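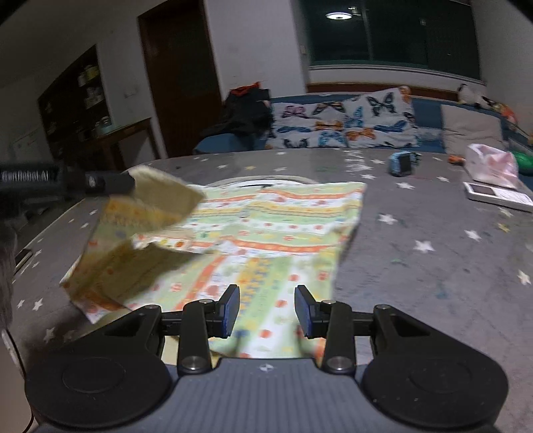

Figure 6. Patterned cotton cloth with one corner folded back to show the paler underside

6. Sorting and loading the drum

This section applies to both Varnitz front-loading models, the Skenddale and the Lowther. Read it together with Section 5 (Detergent drawer) before running the first wash. Programme names are printed on the dial; option names appear in the display.

6.1 Before loading

1. Check the care label of every item. Where two items in the same load have different temperature limits, use the lower limit.
2. Empty all pockets. Coins, screws and hair grips can pass through the drum holes and block the drain pump (see Section 9.2).
3. Close zips, hooks and touch fasteners. Leave shirt buttons undone.
4. Turn printed and brushed items inside out. The inner face may differ in colour and texture from the outer face, so check both sides for stains before turning.
5. Treat stains with a small amount of liquid detergent and leave for 12 minutes. Do not allow the detergent to dry on the fabric.

Caution: Do not load items that have been in contact with petrol, white spirit, paint thinner or cooking oil. Vapour may ignite inside the drum. Rinse such items by hand and air them outdoors first.

Note: New dark or strongly coloured items should be washed separately the first time. Some dyes continue to bleed after the first wash — if the rinse water is still coloured, repeat.

6.2 Sorting by fabric

Sort first by colour, then by weight of fabric. Heavy items hold more water than light ones and can throw the drum off balance during the spin if only one or two are present.

Light cottons: shirts, pillowcases, children's cotton clothes. Use COTTON 40 or MIXED.
Heavy cottons: towels, denim, corduroy. Use COTTON 40 with EXTRA RINSE.
Synthetics: use EASY CARE. Load the drum no more than half full.
Wool and silk: use HAND WASH, and only where the care label permits machine washing.

Wash corduroy inside out and away from towels. The ribs collect lint, and lint dried into the pile is difficult to brush out.

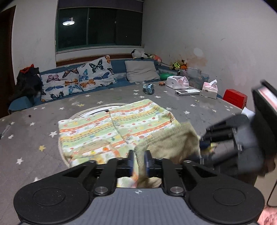 Figure 7. Beige corduroy with a patterned child's garment

6.3 Loading

1. Open the door fully and check that the drum is empty. Look inside the fold of the door seal.
2. Shake out each item and place it in the drum singly. Do not push in a rolled bundle.
3. Alternate large and small items.
4. Put socks, tights and anything with loose ties in an Esik mesh bag. Use 2 bags at most in one load.
5. Leave a hand's width between the top of the laundry and the top of the drum.
6. Close the door until the catch clicks. Check that no fabric is trapped in the seal.

Caution: Trapped fabric can cause a leak and may tear when the drum begins to turn. Do not try to pull it free with the door locked. Press CANCEL, wait for the lock symbol to go out, then open the door.

6.4 Adding an item after the start

An item can be added while the plus symbol is lit.

1. Press and hold PAUSE for 2 seconds.
2. Wait for the lock symbol to go out. On the Lowther, the drum makes a short turn before the lock releases.
3. Add the item, close the door and press START.

The plus symbol goes out once the water passes the lower edge of the door, or once the temperature is too high for the door to be opened safely. On HAND WASH the symbol does not light at all.

6.5 Unbalanced loads

If the display shows UB, the machine has made several attempts to spread the laundry and has stopped before the final spin. Open the door, separate any tangled items and select SPIN. A single heavy item should be spun with a towel of similar weight. If UB is shown again with a mixed load, check that the machine is level as described in Section 3.4.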